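关于我们

Zititz 是一家做格架取放设备的小公司,业务是让带手的机械臂在货架、格柜和陈列架前完成拿取、放回和补位。客户多数是生鲜门店、社区自提点和小型分拣间,东西不重,形状不一,格子又深又窄。公司现有员工 19 人,办公室和试验间在同一层楼,装配在楼下。

我们的产品分两条线。Brimevano 是单臂机型,固定安装,适合一面墙的格架。Nundel 是控制软件,负责路径、力的限制和停机逻辑,也单独提供给已经有机械臂的客户。

不少客户第一次联系我们时,会先问起六月的那次故障。与其每次在电话里重讲一遍,不如写在这一页上。

六月发生了什么

当时一台 Brimevano 在客户的自提点试运行,任务是从格架上层取水果,放进下方的周转筐。试运行进行到第 12 天,机械手在一个上层格子里取完货,退出时拇指没有收到位,挂住了下一层隔板的前沿。控制程序没有识别出这是碰撞,按原定路径继续往下走。格架与墙之间只用了两个固定点,其中一个被拉脱,整组格架向前倾斜,随后现场人员按下急停。

没有人受伤。格架前一米内当时没有人,但那个位置平时是顾客取货会经过的地方。我们按可能伤人的安全事件处理这件事,没有按设备损坏处理。

当天下午客户停用设备,我们把同批次的其余机器也全部停了下来,没有等原因查清。停机期间的人工费用由我们承担。

原因

查下来有三处问题,都在我们这边。

第一处在手上。四根手指并拢伸直以后,整只手的轮廓很窄,进出格子没有困难,可是拇指向侧面张开时,会比手掌宽出一大截。路径计算用的是手的简化模型,模型里拇指始终是收拢状态。实际运行中,拇指关节的回位信号偶尔会晚到,程序收到“抓取完成”就开始移动,没有再核对拇指的角度。

第二处在力的判断上。碰撞阈值是按正面推挤设定的,对侧向拉扯不敏感。挂住隔板时,力是慢慢加上去的,每一步的变化都没有超过限值,累计起来却足够把固定件拉开。

第三处在安装上。安装手册只写了“格架应可靠固定”,没有写固定点的数量,也没有写验收时怎么检查。安装人员照手册做了,手册本身不合格。

事后翻日志,同一台机器此前已经出现过几次拇指回位延迟,因为没有造成后果,被归在“提示”一级,没有人去看。这一条我们认为比前三条更严重。 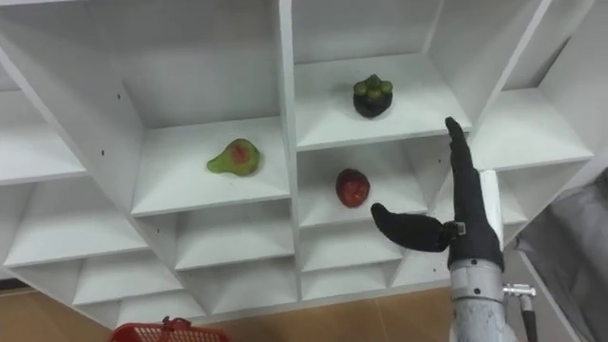
改正工作从试验间开始。我们没有直接修改客户现场的设备,先在自己的格架上把故障重现出来。重现比预想的难,延迟出现的时机不固定,后来改用人为推迟回位信号的办法,才能稳定地得到同样的动作。整个改正阶段做了 700 次取放,其中 266 次人为加入了回位延迟。新程序在这 266 次里全部停在了原位,没有继续移动。

这个数字只说明这一种故障在试验条件下能够被拦住。别的故障要另外试验,我们不会拿它当作设备总体安全性的证明。

现在的做法

机械手每次进出格子之前,程序都要读取每个手指关节的实际角度,拇指单独核对一次。有一个关节读不到数,手臂就不动。

路径计算改用拇指完全张开时的外形。代价是最窄的一种格子现在不能用了,已经订购这种格架的客户,由我们更换格架或者退款,任选其一。

除了单步变化,程序现在还累计一段时间内的受力。侧向和正面分开设限,侧向限值更低。触发之后手臂停止并保持位置,不会自动后退。早先的版本会自动后退,在手指挂住东西的情况下,后退等于再拉一次。

格架的固定点数量、位置和拉力检查写进了安装手册,验收单上有对应的签字栏。没有签字的设备,Nundel 不发放运行许可。

日志里同一提示在一个班次内出现第二次,自动升级为停机,由我们的值班工程师查看以后才能恢复。这一条实施以后,客户那边的停机次数比以前多,也有客户抱怨过。我们解释过原因,没有放宽。

还没有解决的问题

停机以后怎么把手从格子里安全地取出来,目前仍要靠人工。操作步骤是先断开驱动电源,再用手托住前臂,逐个松开手指关节。培训一次需要半天,我们觉得太长,正在改关节的机械释放结构,做好之前不承诺时间。

表面光滑的圆形水果放在靠近格子前沿的地方,抓取时仍有滚落的可能。对人的危险不大,但是会砸坏货,落在地上也可能让人滑倒。现在的要求是格架前方地面划出禁入区,设备运行时不得有人站在里面。我们不建议在无法划出禁入区的场地安装 Brimevano,遇到这种场地会直接告诉客户不适合。

关于 Su 试验间

试验间内部叫 Su,最早是仓库里隔出来的一小间,名字沿用到现在。所有程序改动在发给客户之前都要先在这里跑过。现场发生的每一起停机,只要原因不明,就在这里重做,直到能够重现或者排除为止。重现不了的,记录保持打开状态,每月复查。

写程序的人不能签自己的放行单,这是六月以后定下的规矩。安装组的人也可以否决放行,已经用过。

客户和准备采购的单位可以预约参观,也可以索取六月故障的完整报告,包括原始日志和试验记录,客户名称已经隐去。报告最近一次修订是 2025年9月17日,增加了格架固定部分的计算过程。

联系我们

设备使用中遇到异常动作、异响或者不明原因的停机,请先按急停,不要自行复位,然后拨打机身标签上的值班电话。值班电话全天有人接听。

采购、参观和索取报告,请使用本站“联系”页面的表格,工作日内回复。已经安装设备的客户请在表格中填写机身编号,方便我们调出该设备的安装和维护记录。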